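适用版本：Cimano 手持夹爪，第 2 版结构件。第 1 版的指根孔距不同，指板不能混装。

# Cimano 手持夹爪（自装套件）

Cimano 是一套由人手握持的平行联动双指夹爪，用来在没有机械臂的情况下采集抓取动作。操作者扣动扳机，两指同步闭合，腕部相机记录指尖前方的画面，手柄内的控制板记录开合量。录下的数据可用于训练装有同规格指板的机械臂。

套件由 Intarasuk 共享工坊设计和分装，结构部分由 Anong Duangkaew 负责，控制板固件和标定程序由 Daranee Phuthong 负责。全部打印件可在家用桌面级打印机上完成，不需要机加工设备。没有打印机的用户可以订购打印好的结构件。

## 供货形式

| 项目 | 散件包 | 整套件 |
|---|---|---|
| 指板、指座、手柄外壳 | 只提供打印文件 | 已打印，已去支撑 |
| 指垫 | 含 | 含 |
| 紧固件与轴套 | 含 | 含 |
| 扳机回位弹簧 | 含 | 含 |
| Arkari 控制板 | 含，已烧录 | 含，已烧录 |
| 位置传感器磁环 | 含，未粘接 | 含，已粘接 |
| 腕部相机 | 不含 | 不含 |
| USB 线 | 不含 | 含 |

相机需自备。相机座按常见小型工业相机的底部螺孔设计，孔位图随打印文件一同提供。镜头建议用广角，视场太窄时两指张开后指尖会移出画面，后处理就找不到指尖。

## 主要参数

- 总长（手柄尾端至指尖，两指闭合）：262 mm
- 指板：黑色，镂空三角形网格结构，左右镜像
- 指垫：蓝色平面垫，Fereo 背胶型，可更换
- 传动：扳机拉杆带动双侧连杆，左右指机械同步
- 开合量检测：磁编码，绝对位置，上电无需回零
- 接口：USB，供电与数据共用
- 电池：无
- 防护：无。不可用于潮湿表面，不可水洗

开合量以指垫内侧面之间的距离输出，单位为毫米。固件按标定表换算，因此更换指垫之后必须重新标定，否则闭合时读数不会归零。

## 指板

指板为左右两件，形状互为镜像，从指座向前向内收拢。外侧开有三角形孔，一方面减少指尖一侧的重量，另一方面让相机能从孔中看到一部分被抓物的背景，物体边缘在画面里不至于被整块遮死。

打印时把指板侧放，使层线沿手指长度方向走。立着打印的指板在侧向受力时容易从层间断开，断口几乎都在指根第一个三角孔的尖角处。第 2 版把这处尖角改成了圆角，并把孔边的筋加厚。已有第 1 版的用户如需升级，要连同指座一起换。

填充率不必做到百分之百。壁厚比填充率重要，外壁打 7 层即可，再往上只增加重量。支撑只在指座内腔需要，三角孔可以直接桥接。打印完成后用刮刀清掉指垫贴合面上的凸点，贴合面不平，指垫边缘会先翘起。

颜色没有强制要求，但浅色和高光材料会在画面里产生反光。工坊出货的结构件统一用黑色，标定程序的默认参数也按黑色指板给出。换色后需要在标定时手动框选指尖区域。

## 指垫

Fereo 指垫为平面，无纹路，背面带胶。选用蓝色，是为了在采集画面中与多数家用物品区分。抓取蓝色物品时，可在配置文件里关闭颜色辅助，只使用磁编码读数。

安装步骤：

1. 用无水酒精擦拭指板贴合面，晾干。
2. 撕开背胶的一半，对齐指尖一端的定位边，贴住后再撕另一半。
3. 两指合拢，用橡皮筋扎紧，静置过夜。
4. 取下橡皮筋，检查两垫在指尖处是否齐平。

指垫属于耗材。表面沾上绒毛后摩擦力明显下降，先用胶带粘除，不要用水冲。粘除之后仍打滑的，换新。备件成对出售，不要只换一侧，新旧垫厚度不同，会使闭合面偏离中线。

## 传动与紧固

连杆与指座用圆头螺栓连接，配轴套。螺栓拧到底之后回退少许，以指板能靠自重下落为准。拧得过紧时扳机回位慢，读数会出现一段滞后；过松则指尖有横向晃动，合拢时两垫错位。

螺纹锁固剂只能点在螺母一侧，用低强度型号。锁固剂流进轴套会把连杆粘住，部分品牌还会腐蚀打印件，表现为螺栓孔边缘发白，随后开裂。

扳机回位弹簧有软硬两种，散件包和整套件都附带，出厂装软簧。硬簧适合抓取较重的硬物，但长时间操作手指容易疲劳，动作会变得一顿一顿，录下来的开合曲线带有台阶。没有特别理由时用软簧。

## 控制板与固件

Arkari 控制板装在手柄下半部，由两侧滑槽固定，不用螺丝。板上有一个按键和一颗状态灯：

- 灯常亮：已连接，未录制
- 灯慢闪：录制中
- 灯快闪：磁环信号弱，检查磁环与传感器的间隙
- 灯灭：未供电，或固件停在引导模式

短按开始或结束一段录制，长按丢弃当前段。丢弃操作不可恢复。控制板自身不存储数据，录制文件写在所连接的电脑上，线断则当前段作废，已结束的段不受影响。

控制板以固定频率输出带时间戳的开合量，相机帧由电脑端打时间戳，两者在主机软件中对齐。使用 USB 集线器时，相机与控制板应接在同一集线器上。接在不同控制器上时，曾出现开合量比画面早到的情况，回放时表现为物体还没被夹住，读数已经停住。这种偏移可以用主机软件里的“敲击对齐”修正：两指快速空合数次，软件按画面和读数各自的峰值计算差值。

固件更新通过主机软件进行，更新过程中不要扣动扳机。更新后标定表保留，无需重做。

## 标定

首次装配、更换指垫、更换指板或拆过磁环之后，需要做一次标定。所需量块可用打印文件里附带的阶梯块代替，共 9 级，打印后用卡尺量出每级实际厚度，填入软件表格。不要直接用图纸上的名义值，打印收缩足以让小开口处的读数失真。

流程如下：

1. 接好手柄，在软件中选择“标定”。
2. 两指完全闭合，确认零位。
3. 从薄到厚依次夹住阶梯块，每级读数稳定后按一次按键。
4. 扳机完全松开，确认最大开口。
5. 软件给出残差曲线。曲线应平滑，如有单点突起，重做该级。

残差整体向一侧倾斜，多半是磁环偏心。整套件的磁环出厂已粘好，散件包用户须自行粘接，粘接时用随附的定心环，胶固化后再取下。

## 软质物品的抓取设置

夹爪设计时主要考虑硬质小件，如杯子、工具、盒装物品。用于衣物和寝具时，需要调整动作习惯和部分参数。

布料类物品的特点是没有固定的抓取面。指尖接触之后，布面先下陷，再从两侧鼓起，两指之间形成一道褶，夹住的是褶。下压深度不够，褶起不来，指垫从表面滑过；下压过深，会把下层的床品一起夹住。建议在接触后保持手腕高度不变，缓慢合拢，看到褶形成之后再抬起。

绗缝外套比单层布料容易夹，填充层提供厚度，绗线之间的鼓起部分可以直接作为抓取对象。两指连线宜与绗线垂直，合拢时跨过一条鼓起。两指连线与绗线平行时，指垫容易沿沟槽滑动。拉链、拉头和门襟附近避免下指，硬件会在指垫上压出凹痕，凹痕处以后夹薄物会漏光。
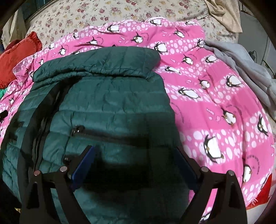

面料带光泽的外套还有一个读数问题。闭合量在夹住填充层之后会继续缓慢减小，原因是填充物中的空气被挤出。主机软件默认以“读数停止变化”判定抓取完成，对这类物品会判定过晚。把配置项 `settle_window` 调短，或者改用手动标记，在夹稳后短按扳机旁的辅助键。辅助键需要自行焊接，焊盘在 Arkari 板边缘，标号 AUX。

深色面料会压低自动曝光的参考值，背景较亮时尤其明显。曝光在一段录制中途变化，会影响颜色辅助对指垫的识别。录制前锁定曝光和白平衡，锁定时让指尖对准将要抓取的物品。手柄和指板在布面上的投影也会使两指之间的区域变暗，顶灯只有一盏时，换个站位，或者在侧面加一盏散射灯。

印花寝具可以保留，不必换成纯色。若后续模型只在纯色背景上训练，换到真实卧室时容易失效。录制多段时，每段之间把衣物重新摊放，折叠方向、领口朝向都应有变化。床面上的其他物品保持自然摆放，但线缆要从操作区移开，夹爪的 USB 线也应沿前臂固定，避免拖过布面。

衣物类录制的推荐初始参数：

| 参数 | 硬质小件 | 单层布料 | 绗缝或填充衣物 |
|---|---|---|---|
| 弹簧 | 软或硬 | 软 | 软 |
| 抓取完成判定 | 自动 | 自动 | 手动，或缩短窗口 |
| 颜色辅助 | 开 | 开 | 开，蓝色衣物关闭 |
| 曝光 | 自动或锁定 | 锁定 | 锁定 |

## 已知问题

- 手柄外壳合缝处在长时间握持后会硌手。可用砂纸倒角，或缠一层把带。
- 部分笔记本电脑休眠后不会重新识别控制板，需拔插一次。
- 第 2 版的拉杆孔偏紧，装配前用钻头手动扩一次，不要用电钻。
- 冬季干燥环境下抓取化纤面料，静电可能导致控制板重启。给手柄加接地线后未再收到同类报告。

## 维护与备件

每次使用前检查螺栓是否松动，重点是靠外侧的螺栓，受力较大。连杆轴套不加油，油会沾灰并流到指垫上。扳机发涩时拆下拉杆，用干布擦净孔内粉屑后装回。

可单独订购的备件：指垫（成对）、指板（成对）、指座、弹簧组、轴套与螺栓包、磁环与定心环、Arkari 控制板。控制板备件已烧录固件，不含标定表。

订购整套件的用户如需更换打印件颜色，请在下单时注明，交期相应延长。已经贴过指垫的指板不接受退换。散件包的打印文件随订单发送，可自行修改并用于自用设备，修改后的指板尺寸若有变化，标定和主机软件中的几何参数须同步更新。

页面更新：2023年9月26日，星期二。本次更新增加衣物类参数表，改正了磁环粘接说明中的定心环方向。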